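Unmatched writer shares on co-published tracks
Forum: Rights and Registration

Brolgate, 19 Jul 2021
Gernomik shows 9 of our works as unmatched. All carry valid ISWCs. The recordings were delivered through Dinora with ISRCs, but the link between work and recording is missing. Around 2,000 streams are sitting unallocated. 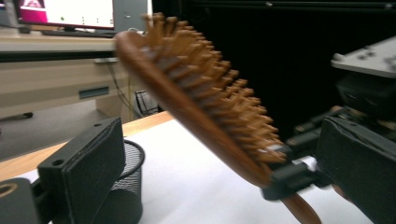 Dinora: Check the writer IPI numbers first. If one is blank, the work is held back whatever the ISWC says.

Brolgate: All IPIs are filled in. Shares add up to 200 per cent on 2 of the works, as both publishers claimed the full amount.

Van Wijk: Then it is a dispute and not a matching fault. Gernomik won't pay either side until one claim is amended.

Dinora: Disagree. A dispute would explain 2 works. The other seven have no overclaim.
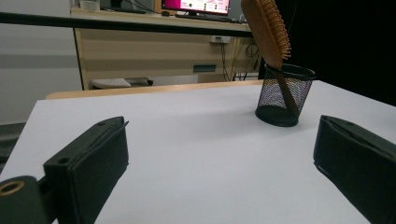

Van Wijk: Export the seven as CSV and compare title strings. Trailing spaces and "feat." in the title field both break the match. Print the two lists and lay them side by side on a plain white tabletop like mine; differences are easier to spot than on a screen.

Brolgate: Four have "feat." in the title. Will resubmit those and report back in August.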